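Dear Rosimeire,

23rd December, and I'm finally sitting down to tell you how the home cooking classes in Dunstan have been going since July. Thank you for being so patient with me! I know the report was meant to be shorter this time, but there's a lot to be happy about and I'd hate to leave things out.

**Who came**

We had 76 people sign up for the fall classes, a good many of them cooking for one for the first time in years. The soup evenings filled up first (they always do), and the bread group has become so attached to one another that they've asked to carry on through the winter. Ngân Tăng took over the beginners' group in the second half and has rewritten most of the recipe cards in larger type, with fewer steps on each. I've tried the lentil one at home and it really is easier to follow.

**Money**

The grant for ingredients has gone further than I expected. We spent $450 on dry goods and $360 on fresh produce, and another $500 went on printing and the bus fares we'd promised. Spices cost more than planned, so I moved a little over from the printing line, as we agreed on the phone.

**What has been harder**

Attendance dropped once the evenings got dark. Digby Tuhiwai has been calling people who missed two classes in a row, and several have come back. We'd like to try an afternoon class next term, though the room in Dunstan is booked for most of the afternoons we wanted, and I'm still going back and forth with them over it.

**Next term**

The new unit is on snacks, drinks and seasoning, with less salt and more fruit.
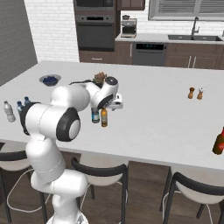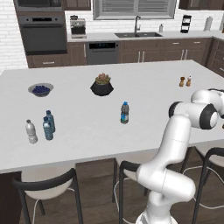

Ashton Partington read a draft of this and wrote back that the afternoon class should start with breakfasts, as people kept asking for them at the soup evenings, and that the bus fares will need a bigger share of the budget if we do it.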